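Workshop notebook, Bevport bench
May, started 7:40 am

Tabletop for the Pirkico job. Third coat is on and cured, so today is all looking and fussing, my favourite part.

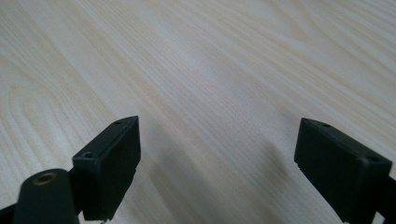 I'm so pleased with the colour. I was worried the finish would go yellow on us the way the old oil did on the Verbruggen shelves, and it's stayed lovely and pale. The arched grain was worth the wait for those boards (five weeks!) and I'd happily order from the same stack again.

Sizes after final trim: 1,544 long, 1,457 at the short side where the corner comes off. Drawing says 1,545 and I'm not chasing a millimetre. Overhang at the wall end is 155, checked twice with the steel rule because the tape has a bent hook. Somebody please bin that tape.

Finish notes so we can do it again:
Sanded 120, 150, 180, stopped there. Tried 240 on an offcut and the first coat sat on top and looked plasticky.
Wiped down with a damp cloth, left it an hour, knocked the fuzz back by hand.
Muvum hard wax, white tint in coat one only. Coats two and three clear.
Thin coats. Thinner than you think. The offcut I did generously was still tacky at smoko next day.
Grey pad between coats, along the grain, hardly any pressure.

The tint in coat one is the bit I'm excited about. It sits in the softer grain and leaves the rest alone, so you still get all the figure. On the all-clear offcut the same timber went a straw colour by comparison. Both offcuts are on the shelf over the drill press, labelled on the back, please don't use them for packers.

10:15. Water test on the tinted offcut: drops left 20 minutes, no ring. Coffee left a very faint one that came off with the pad and a dab of wax. Good enough for a worktable, I reckon.

Still to do: ease the underside edge, slot the battens for movement, plug the one screw hole underneath that I drilled in the wrong spot. Wax the underside too, one coat at least.

Job cost so far 3,732 with the timber in. Need to add the second tin.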